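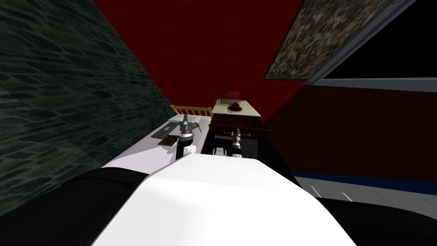 A bed with a white sheet, and a dresser.

Zernier Pond Sampling Kit, second edition: a review

Filed under Field Gear, 2021-03-20

I have a weakness for anything that promises to tell me what lives in a ditch. Over the years this has cost me two pairs of boots and a bathroom shelf that smells of pickled leech. So when Zernier brought out a second edition of its pond kit, with a new net, a better tray and a field guide that claims to have been "completely rethought," I ordered one before finishing the paragraph.

The kit is meant for people doing amateur freshwater surveys: school groups, land trusts, the sort of person who gets asked to "keep an eye" on a pond and takes it as a sacred oath. I used mine through last June at the Pritbridge wetland, a former gravel pit that now has cattails, red-winged blackbirds and a sign about swimming that the local teenagers treat as an invitation.

What you get is a D-frame net on a two-part handle, a white sorting tray, 15 screw-top vials, a hand lens, 2 pipettes, a pair of soft tweezers, a waterproof notebook and the guide. It all goes into a shoulder bag with a drain hole at the bottom. Whoever thought of the drain hole deserves a raise.

The net

The net is the best thing here. The mesh is 600 microns, fine enough to keep hold of small mayfly nymphs and coarse enough that you aren't hauling half the pond bottom home with you. The seam is outside the bag, so there is no crease for caddisfly larvae to wedge themselves into, and the frame took a good deal of kicking against rocks without bending.

The handle is another story. The two halves join with a spring button that works beautifully in your kitchen. Add one grain of sand and the button goes in and stays in, considering its options. Twice I swept the net forward with confidence and watched the business end sail off into the duckweed. I now wrap the joint with tape, like my grandfather would have, and it hasn't come apart since.

The tray and vials

The old tray was flat, and everything alive in it ran to the corners and sulked. The new one has 3 shallow wells along one side, so you can move the predators away from the things they'd like to eat. This matters more than you might think. Leave a dragonfly nymph in with your tadpoles while you look for a pencil and your species count will be wrong in a way that is hard to explain on the form.

The vials seal well and the lids take pencil. They do not take the marker that Zernier sells separately for writing on them.

The guide

I wanted to love the guide. The drawings are lovely, the paper shrugs off water, and the section on snails is the clearest I've used at this price. But "completely rethought" seems to mean that the key now begins with the question "Does it have legs?" and sends you from there to a page where you are asked whether the legs are "obvious." Obvious to whom? I spent most of a lunch break on this with a cranefly larva that had no opinion either way.

There is also very little on invasive species, which feels like an odd gap. If you survey ponds because you're worried about what is moving into them, you will need a second book. The Nonska pocket key covers crayfish and mussels properly and fits in the same bag, if you leave out the tweezers.

Compared with the Farkas

The obvious rival is the Farkas Stream Set. It costs more, its handle is one solid piece that will not fit in a small car, and its notebook is the kind that turns to oatmeal in a drizzle. Its key, though, is excellent, and its net is nearly as good. For fast water I'd take the Farkas. For ponds, marsh edges and anything you reach by bus, I'd stay with the Zernier.

Care

Rinse everything and let it dry fully before you visit a different pond. The instructions cover this in one line on the back page, under the warranty, in gray type. It ought to be on the front in red. Plenty of unwelcome plants and animals get around in damp nets, and the mesh on this one holds water for longer than it looks.

Rating: 3 out of 5, and it would have been higher with a decent button. Replacement nets are sold on their own. Replacement handles, I'm told, are "under review."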